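Skorbridge Community Kitchen - Monthly Meeting
Monday, June 3, 2024, back room, 6:30 pm

Present: Maricruz Zavala (chair), Kavinda Mondal (notes), Dee, Paul, Anh, both Hallorans. Regrets from Lucia.

May minutes ok'd, one fix - the freezer was repaired, not replaced.

1. Utensils

Long one. Drawer by the serving hatch is a mess again. Metal and plastic mixed up, lids in with the ladles, two people said they gave up looking for a peeler and went home for one. Maricruz wants one kind of thing per drawer and labels on the outside. Agreed.

Plastic spoons. Anh brought up the red ones, said the kids' table likes them and they don't scratch the nonstick. Paul would rather go all metal and be done. Went back and forth a while. Concern is the handles, a few from the old set got left against a hot pot last winter and bent. Dee says that was the cheap white set. Nobody sure if the red ones can go through the dish machine on the high cycle. Kavinda to write to Plikell and ask what temperature they're good to.

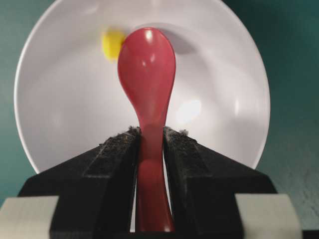 Decided to keep red plastic for serving cold food and for the kids' table, metal for anything on the stove. Red stays out of the stove drawer, please. If one turns up there move it, don't leave a note about it.

Spoons to be stored bowl up in the tall crocks so people grab the handle. Mrs. Halloran pointed out that's backwards, if the bowl is up you end up grabbing the bowl. Handle up then. Bowl down, crock gets washed every Friday with the rest.

Budget for utensils $100 for the rest of the year. Paul asked if that covers the can opener. Yes.

2. Shelving

Riser shelf for the spice corner came in, still in the box. Mr. Halloran will put it together if someone holds the other end. Goes left of the window, not over the outlet. Old wire rack to the give-away table.

Dee asked can we label the spices while its all off the shelf. Yes, Dee to do it. Date opened as well as the name.

3. August supper

Booked the hall. Expecting 27 families so far, sign up sheet stays up. Menu is chili, cornbread, slaw, and whatever fruit is cheap that week. Anh has the big pots. Need more trays - Kavinda will ask at the school.

Paper napkins, Maricruz found a case of 1000 for a decent price, go ahead and buy it. Storage is under the stairs, NOT on top of the fridge.

Set up starts at 3. Last year everyone came at 5 and the tables weren't out. Hallorans can do tables if two more people come early. Sign up next to the coffee.

4. Sink

Left tap drips. Paul looked, thinks washer. Will bring one Thursday. If that doesn't do it we call the plumber, up to Maricruz.

5. Other

Aprons going home with people and not coming back. Check your car.
Sponges - throw them out when they smell, you dont need to ask.
Key for the side door, Lucia has the spare, Dee needs it for the weekend.

To do
Kavinda - Plikell email, school trays
Dee - drawer labels, spice lables, get key
Mr. Halloran - shelf
Paul - tap
Maricruz - napkins, can opener

Closed 7:40. Next one same room, Anh bringing snacks. K. Mondal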